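Black cloth behind table always shows folds and lint, how to keep it smooth?

Home Studio and Craft Photos – Backgrounds

Ayane Nishimura
posted in January, 9:40 pm

Good evening to all. I make small ceramic bowls and cups and I sell them in a web shop, and I photograph them at home in the bedroom. For the background I use a black cotton cloth which I bought by the meter in a fabric store called Tistard. It is a quite thin cotton, the same kind that people use for lining a bag. I hang it from a curtain rod behind a small table and the lower part falls to the floor.

My problem is that the cloth never looks really black and never looks flat. After every storage it has folds, like a map. I iron it, but the iron leaves shiny places, and these shiny places are worse than the folds. Also it collects every white hair and every bit of dust in the apartment. For one evening of photos I had to clean spots from the pictures on the computer until midnight, and I have now 623 photos in the shop folder which do not match each other, some are black behind and some are dark gray.

I would like to know:

How do you store a black cloth so that it does not get folds?
Is there a safe way to iron it without the shiny marks?
Is another fabric better? I read about velvet but also about felt and about something called commando cloth, and I do not understand the difference.

I do not have a spare room. Everything must be put away after I work. My budget is small, but I can buy one good cloth if it will last for years. I would be very thankful for detailed advice, also for washing, as I washed it one time and it became more gray.

Thank you in advance!

Emiliano Toledo
answered the next morning

Just use velvet and make the picture darker in the computer. I have done it so for years and there is no problem.

Eulalia Ulloa
answered at 11:15 am

Hello Ayane. I sewed curtains for small theaters before I retired, so I have ironed more black cloth than I would like to remember. I will try to answer in your order.

Storing. Do not fold it. A fold is a line of pressed fiber, and every time you fold on the same line it becomes stronger. Roll the cloth on a cardboard tube, the kind from a carpet store or a fabric store. They throw these tubes away and will usually give you one if you ask. The tube should be a little longer than the width of the cloth. If your cloth is too wide for your closet, fold it one single time along the length and then roll it, so you will have only one line and you can hang this line to the side, away from your bowls. Roll it with the good side inside. Put an old pillowcase or a clean bed sheet around the roll and tie it with two ribbons, not with rubber bands. Rubber bands make marks and after some years they stick.

The roll can lie under the bed or on top of the wardrobe. Please do not stand it in a corner for months, the cloth slides down and gets wrinkles at the bottom.

Ironing. The shiny marks come from heat and pressure on the good side. Iron on the back side only. Put a damp cotton towel between the iron and the cloth, and lift the iron and set it down again, do not push it back and forth. If you have a hand steamer, it is better than any iron. Hang the cloth first, then begin at the top and move down slowly, and with the other hand pull the lower edge gently. Keep the steamer a little away from the fabric. Do one strip, wait, then do the next strip beside it.

Shiny marks that are already there can sometimes be made softer. Lay a cloth with a little white vinegar and water on the place, steam over it, and brush with a soft clothes brush. Try on a corner first. If the fibers are melted, as with polyester, nothing will help.

Hang the cloth 24 hours before you take photos, if your family can live with it. Most of the soft wrinkles go out by the weight only. You can help by sewing a wide hem at the bottom and putting a wooden stick or a chain in it. Also use more clips at the top than you think you need. When there are few clips, the fabric hangs down between them and makes those long vertical waves.

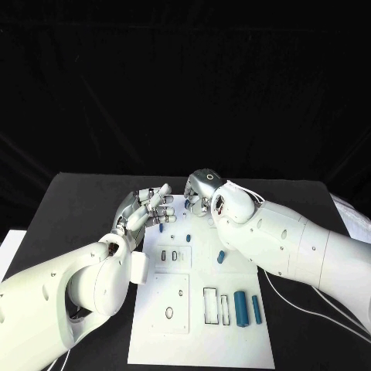
White board on a dark gray tabletop, black fabric hanging behind. The folds are faint.

Some soft waves do not disturb so much, as long as there is no light falling on them from the side. A wave is visible when one half of it is bright and the other half is dark. So move the table away from the cloth, as far as the room permits, and turn your lamp so that it shines on the bowl and not past the bowl. In a bedroom this may be only one long step of distance, but you will see already a big difference.

Washing. Cold water, inside out if it has a lining, short program, with liquid soap for dark clothes. Powder can leave white traces in the fiber. Never wash it together with towels! Do not put it in the dryer. Cheap black cotton loses color in every wash and this is why yours is gray now. You can dye it again in the washing machine, but the result depends on the cloth, and you must run the machine empty afterwards or your next white shirt will be a surprise. For normal use, I would not wash a backdrop at all. I would take it to the balcony, shake it, and brush it from top to bottom.

For the lint, a clothes brush is better for big areas than the sticky roller. The sticky roller leaves a little glue over the years and then the cloth catches even more dust. Use the roller only for the last hairs just before you begin.

Jana Schwerdtfeger
answered at 4:30 pm

I agree with Eulalia in nearly everything and want to add something to the third point, because it was not answered yet. I had three of these fabrics at home and here are my experiences.

Cotton lining like yours: cheap and easy to wash, but thin. The light goes through and comes back from the wall. If you keep it, hang it double. Double cotton looks clearly darker.

Felt: does not fray, you can cut it with scissors without sewing, and it does not get hard folds. But it catches lint terribly, and with time it makes small balls. For a small table it is okay, for a big background I would not take it again. Wool felt is heavier and nicer but expensive, and moths also like it.

Cotton velvet or velveteen: the deepest black of all that I tried. The pile must go in the right direction. Stroke it with your hand – in one direction it becomes dark and in the other direction it becomes lighter. Hang it so that the pile points up toward your lamp. It is heavy, so a thin curtain rod will bend. Velvet must be steamed and never ironed, or you will have the form of your iron on it forever. I know this from my first piece.

Commando cloth: this is a name for a brushed cotton from theater and film. It has a short soft nap on one or both sides, is matte, and comes in a light and a heavy quality. Mine is the heavier one from Pereyra and it falls very straight. It costs more than lining, less than good velvet. For your case this is what I would buy. It does not forgive folding but on a roll it stays nice. Ask the store if it was washed before, as mine shrank a little in length.

Polyester "photo cloth" that arrives in a small bag: I cannot recommend it. It was folded in the factory into a tiny packet, the lines do not go out, and it shines. There is also a stretch one, which you pull tight with clamps on a frame. This one is flat in a minute, but you need the frame and in a bedroom it is in the way.

About making the picture darker like Emiliano wrote: it works when the bowl is bright. If you have dark glazes, the edge of the bowl will disappear together with the background. Better is to fix the exposure by hand in the camera and leave the same number for all photos of that evening. Then at least they match among each other. Write the number on a piece of tape on the table leg or wherever you find it again. For the 623 old ones I would not repair all. Take new photos only of the pieces which you still sell.

Ayane Nishimura
commented at 8:05 pm

Thank you so much, Eulalia and Jana, and also Emiliano. I asked in the store today and they gave me a tube for free, it is too long for the bus but I walked home with it. I will hang the old cotton double for now and save for the heavier cloth. One more small thing: Jana, do you put something on the floor when you roll it? My floor has always some dust even after I clean.

Jana Schwerdtfeger
commented at 8:50 pm

Yes, a bed sheet, and I roll on top of it. Or you leave the upper edge on the rod and roll from the bottom up while it hangs, then it does not touch the floor at all. For this you need a second person with patience.

Gisela Troncoso
commented at 10:20 pm

I sew too and can confirm the towel between iron and cloth. A silk scarf you do not like anymore also works, and you can see through it what you are doing.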